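De: Rosário Ramalho
Para: lista Imora-bancada
Data: 15/03/2019
Assunto: Re: [bancada] E quem fazia o turno da arrumação?

Oi, gente!

Holger Lie escreveu:
> Li o aviso da Imora sobre a bancada de Ernthorpe e fiquei com uma
> pulga atrás da orelha. Se o braço vai pegar os frascos e separar os
> itens miúdos, o que sobra para as 6 pessoas do turno? Alguém que
> esteja lá dentro pode contar como está sendo?

Holger, eu estou lá dentro, então conto eu (e a Peiyu me corrige, que ela adora). Por enquanto ninguém saiu. O que mudou foi o dia: antes eu passava a manhã inteira em pé separando frasco, tampa, pecinha, e agora passo metade dela sentada no simulador, vendo a garra errar de jeitos que eu nem imaginava. Meu ombro agradece muito! Já a cabeça chega em casa moída, e isso não estava no aviso.

O Zhuoran monta as cenas e nós, do turno, dizemos se aquilo parece trabalho de verdade ou não. Ele põe cada coisa na bancada virtual... Outro dia reclamei que ninguém deixa um dado em cima do granito, e o Mingxuan respondeu que na bancada dele já apareceu até dentadura. Perdi a discussão. Vai uma tela do simulador, para vocês verem o tipo de coisa que eu olho agora:

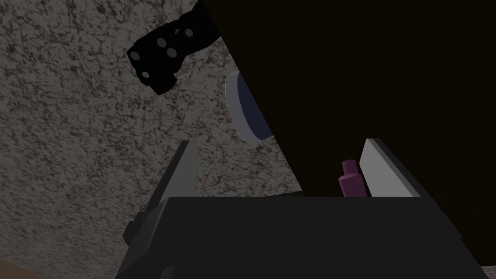
Vista de bem perto da garra no simulador, com o frasquinho roxo junto ao dedo mais claro.

O que eu faço com uma tela dessas é escrever um comentário: se eu, com a mão, chegaria por aquele lado, se o móvel escuro atrapalharia, se dá para tombar o frasco. São 24 comentários por turno, e aí mora a minha queixa. Isso é trabalho especializado, gente, é experiência de anos passando para a máquina, e no contracheque continuo como auxiliar de arrumação. A Peiyu Pan levou o assunto para a chefia e prometeram resposta em abril.

A outra coisa que sinto falta é da conversa. Na bancada a gente falava a manhã toda; no simulador são 2 pessoas por sala, de fone. Pedi para juntar as salas e o Zhuoran Qiu topou testar.

Holger, se na Hou começarem com isso, peçam a mudança de cargo por escrito antes do treinamento. Nós deixamos para depois e estamos correndo atrás.

Beijo,
Rosário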